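Pitska o el precio de ensayar sin romper nada

Llevo dos meses usando Pitska, el simulador de manipulación que vende Løken por suscripción, y mi opinión es que vale lo que cuesta para un grupo reducido de clientes. Para los demás es un gasto prematuro. La cuota es de 200 euros al mes por puesto, con la biblioteca de cocina incluida: cuencos, tomates, mesas de madera y un brazo blanco con pinza negra de dos dedos.

Lo que se compra es tiempo. En un taller, preparar un agarre exige colocar la pieza, ajustar la pinza, equivocarse y volver a empezar. En Pitska cada intento se reinicia con una tecla. El agarre por el borde, con un dedo dentro del cuenco y otro fuera, es el que más me ha ocupado.

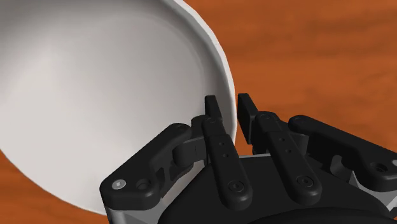

Lancé 100 intentos seguidos con los ajustes de fábrica y salieron bien 68. Cambié la velocidad de cierre y la cifra subió, aunque no lo suficiente para fiarme. El programa guarda cada intento con su vista de pinza y su vista general, y esa parte está bien resuelta. Se encuentra enseguida el momento en que el dedo roza donde no debe.

El problema es el contacto. Løken anuncia una fricción «lista para producción» y yo no la compraría por esa frase. Los valores de los materiales vienen cerrados en la licencia básica, y para tocarlos hay que pagar el módulo Gestum, que casi duplica la cuota. Me parece una mala decisión comercial. Quien necesita un simulador de agarre necesita cambiar la fricción, y cobrarlo aparte es vender la herramienta a medias.

Tampoco me convence el manual. Explica bien la instalación y despacha en una página el paso al robot físico, justo donde el cliente se juega el dinero. Para tareas sencillas, como acercar la pinza a un cuenco sin tropezar con el tomate de al lado, basta con lo que trae.

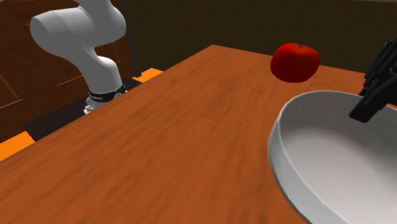 Gudrun Skjelbred no comparte mi enfado con la licencia. Según ella, abrir los valores a todo el mundo llenaría el servicio de soporte de consultas sobre simulaciones mal ajustadas, y prefiere pagar más y que le respondan el mismo día. Entiendo el argumento, pero resuelve un problema de Løken y se lo cobra al usuario.

Antes de contratar pediría el mes de prueba y lo dedicaría a una sola tarea, la que de verdad se vaya a hacer. Si al terminarlo hace falta Gestum, conviene comparar el total con el de Esten, que es más lento y tiene peor biblioteca pero deja los parámetros abiertos desde el primer día. Yo voy a mantener un puesto de Pitska hasta diciembre y he cancelado el segundo.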